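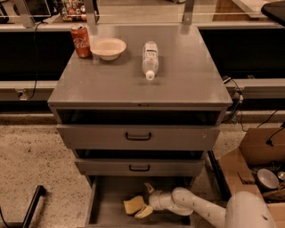

Location pages dropped from index after Trasex template update

Saturday, August 29, 2020
By Deming Yu

Site: Trumberg (plumbing and water heater service, two service areas)
Component: Trasex location page module
Priority: high
Status: fixed, monitoring

Problem as reported

Trumberg's office called to say that calls from the Tenuden service area had dropped off since the last template update. The Lei area was normal. A manual search for the company name plus a Tenuden neighborhood returned the Lei landing page, with the Lei phone number, or no Trumberg page at all.

The site has 350 location pages, all built by the Trasex module from one spreadsheet. Each row holds a town or neighborhood, the service area it belongs to, a phone number, and a block of local text. The pages were indexed normally before the update. No copy was changed and no pages were removed by the client.

Initial checks

Robots file: no rule touching the location folder. Ruled out.

Server response: sampled pages from both areas return a normal 200. No redirect chain. Ruled out.

Noindex: not present in the page head or in the response header. Ruled out.

Manual action: none listed in the search console account.

Sitemap: problem found. The sitemap now lists 3,000 URLs. The site does not have that many pages. The extra entries are the location pages again with tracking and sort parameters attached, for example the same Tenuden page with a "ref" value, a "sort" value, and both together. These are marked with the same last-modified date as the update.

Canonical tag: problem found. Every page in the Tenuden group has a canonical tag pointing to the main Lei page. Pages in the Lei group point to themselves, as they should.

The canonical tag is enough to explain the missing pages. The sitemap is a separate fault but probably slowed down recrawling.

Reproducing it

On staging, with a copy of the live spreadsheet:

1. Restore the old template. Rebuild. Tenuden pages have self-referencing canonicals.
2. Apply the new template. Rebuild. Tenuden pages point to Lei.
3. Keep the new template, delete all rows except four from Tenuden. Rebuild. Canonicals are correct again.
4. Add one Lei row at the top. Rebuild. All Tenuden pages point to Lei.

So the new template reads the area value from the first row of the sheet and reuses it for any row where the area slug is blank. The Tenuden rows have the area name filled in but not the slug. The old template made the slug from the name when the slug cell was empty. The new one does not.
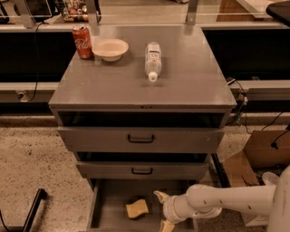 Jianhua Lu: Before you fill in the slugs, check the column order in the export. I ran into a similar fallback on another site. The slug column had been moved, the import matched columns by position, and every edit we made in the sheet was ignored on the next rebuild. Also, I wouldn't touch the sitemap until the canonicals are right. If you fix both at once you can't tell which one moved the numbers.

Checked the column order. It matches the import map, so that is not the cause in our case. Agreed on the order of work. Canonicals first, sitemap second, with a gap between them.

Fix, part one

Filled in the slug for every Tenuden row using a formula on the area name, then pasted as values. Lowercase, no trailing spaces. Rebuilt on staging and crawled the whole location folder. All pages self-canonical. Pushed to live after the client approved.

Three rows still failed on live. All three had a non-breaking space at the end of the area name, carried over from a copied document. The formula kept it and the slug came out with an encoded character on the end. Cleaned by hand and rebuilt. Crawl is clean now.

Phone numbers were checked in the same crawl. Tenuden pages show the Tenuden number in the header, the contact block, and the structured data. The structured data had been picking up the Lei number for the same reason as the canonical, so no separate fix was needed.

Fix, part two

The sitemap setting "include URL variants" was switched on by the update. It was off before. Turned it off, cleared the Trasex cache, regenerated. The sitemap now contains the location pages once each, plus the service pages and the home page. Resubmitted.

If the setting looks right but the sitemap does not change, clear the module cache and not just the page cache. They are on different screens and the page cache button does not touch the sitemap file.

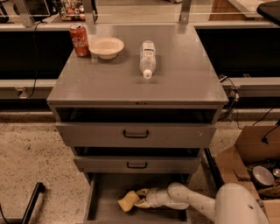

Gray cabinet with the top drawer pulled out a little.

Paid campaigns

The client asked if the ads were affected. They were, slightly. Location targeting for the Tenuden campaign was set correctly, but the final URL used a Tenuden page that was showing the Lei phone number in its structured data and contact block. Clicks went to the right page and callers got the wrong office. No change was made to the campaign itself. Call reports for the period should be read with this in mind, as some Tenuden calls will be logged under Lei.

Open items

- Ask Trasex support if the blank slug fallback is intended. If it is, the import should at least show a warning.
- Add a required check on the slug column in the client's sheet.
- Compare impressions for the Tenuden group again in October.
- Keep the old template on staging until this ticket is closed.

Last update: a first batch of Tenuden pages is back in the index. The rest are listed as discovered and waiting for a crawl. Ticket stays open.

Related tickets

Trasex import skips rows with a slash in the town name
Duplicate business listing for Trumberg, Lei office
Call tracking number not swapping on mobile
Service area radius reset after account merge
Review snippets missing from location pages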